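Hestus Pantry support: Ticket 161
Subject: Small packets merged into one entry after sync
Status: Closed
Opened: Friday, December 20, 2024
Component: item matching, offline queue
Account region: Stidbridge

Report

I use Hestus to keep a list of the snacks in the house. Everything goes out on the living room table, gets entered by hand or by barcode, and then goes into a box. The list was correct on the phone when I finished. After the next sync most of the small packets had collapsed into a single entry called "snack, small," with the quantity set to 2. Larger items were not affected. The storage location had also changed from "box, living room" to blank. I restored from the Tretness backup and entered everything again, with the same result.

App version is current. The list type is "household." I have one location and one shelf defined under it. Auto-merge is on, which I believe is the default.
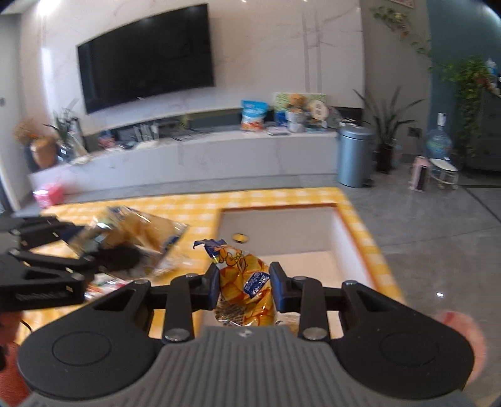

The entries that were merged had different names when I typed them in. They had no barcode because I skip that step for anything sold inside a larger bag. I do not have the outer bags anymore, so I can't scan those.

Support, reply 1

Thanks for the detail. Auto-merge compares barcode first, then name, then size class. If the barcode field is blank on both entries, the name should still keep them apart. Please try the following and report each result separately:

Turn off auto-merge under Settings, Lists, Matching.
Delete the merged entry. Do not edit it.
Enter one wrapped snack and one larger item with the screen kept on.
Wait for the sync mark to turn solid before entering anything else.

Please also tell us what the first two entries were, in the order entered.

Reporter

Auto-merge off, merged entry deleted. First entry was the small orange and yellow packet, name typed as "cartoon packet, dark blue end." Second was the bread. Both entries survived the sync. Location was retained on the bread and blank on the packet.
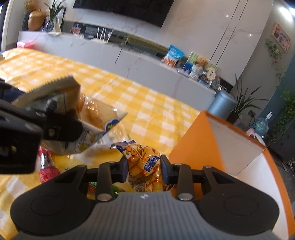

Items for test 1: snack packet and packaged bread.

I then turned auto-merge back on and repeated with the same items. Both survived again, location still blank on the packet. So the merge does not happen with a short list. It came back when I entered 11 items without waiting for the sync mark.

Support, reply 2

That points to the offline queue. When entries are saved faster than they can be sent, they are held on the phone and sent as a batch. The batch format used by the Arroyo release drops any name longer than the field allows and falls back to size class. Entries with a barcode are matched before that step, so they pass through.

Two questions. How far is the phone from the router while you are entering items? Does the signal indicator in the app change during a session?

Reporter

Same room, clear line between the two. The indicator drops to one bar for around 3 seconds each time I save, then recovers. I had assumed that was normal.
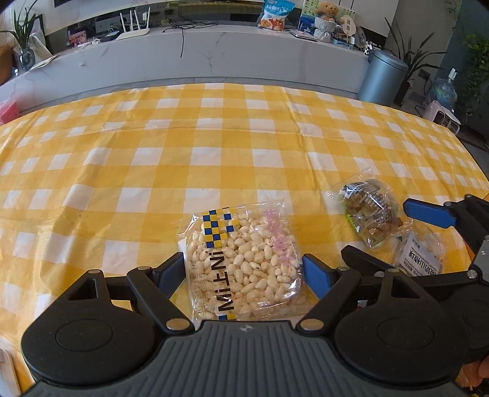

I have not moved the router during any of these tests and would prefer to leave it where it is. It sits on the long white TV cabinet just past the table, antennas upright, sharing the top with the teddy bear basket and a bag of snacks that I have not entered yet. Other devices in the room hold a connection. I repeated the test on mobile data and got the same drop on save, so I don't think the router is involved.

Two more results. The puffed rice in the clear bag, entered as "puffed rice," went through in a batch with name and location intact. The brown candies, entered with a long description of the wrapper, were merged.

Support, reply 3

Agreed, router ruled out. The drop on save is the app closing and reopening its own connection. Long names are confirmed as the trigger, and we reproduced it on a test list.

Workaround until the next release: keep names short and put wrapper details in the notes field, which is sent separately. Set the location on the list, not on the item.

Reporter

Re-entered everything with short names. No merges, locations kept. Notes field came through with the line breaks removed, minor.

Resolution

Cause: name truncation in offline batch, Arroyo release. Workaround accepted. Line break issue in notes logged separately. Fix for truncation planned for July.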